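Bin picking trial – gripper comparison, Saturday meeting, minutes

Start 10:00, lab end of the hall. Same bin, same mixed parts for both grippers.
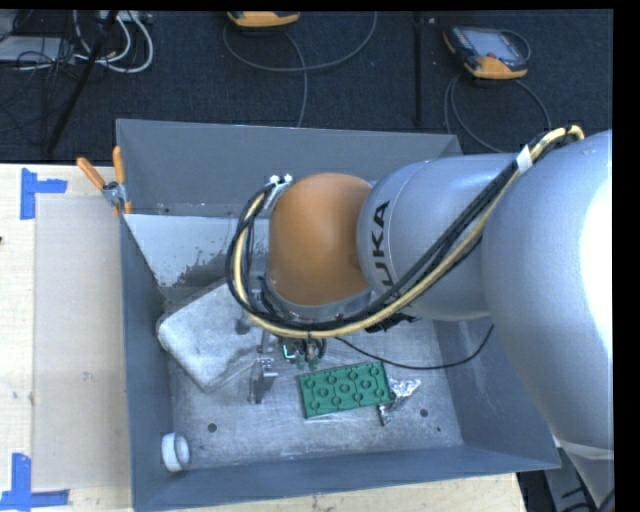

1. Gripper results

Dravo finger gripper: 715 good picks out of 946. Most misses on flat parts, green plate worst. Fingers too thick to get under it when it lies near something else. Shiny wrapping also a problem – camera gives no depth on it, arm goes for the wrong spot.
Stusach gripper: only 100 picks so far, too early to say. Closes slower. Mount is fine.

2. Cables

Bundle on the arm still swings wide on wrist turns. Tape is not a long term fix. Get a proper clip set from Gatti, ask about lead time. Untill then wrist speed stays down.

3. Camera

Pindis software update wiped the saved exposure setting. Put it back, write it on the cell sheet this time. Try a second exposure for the shiny stuff.

4. To do before next meeting

– Stusach run up to same number of picks
– thinner finger tips for the Dravo, one pair
– keep part mix the same, no swaps mid run

Next meeting in May, day open. Closed at noon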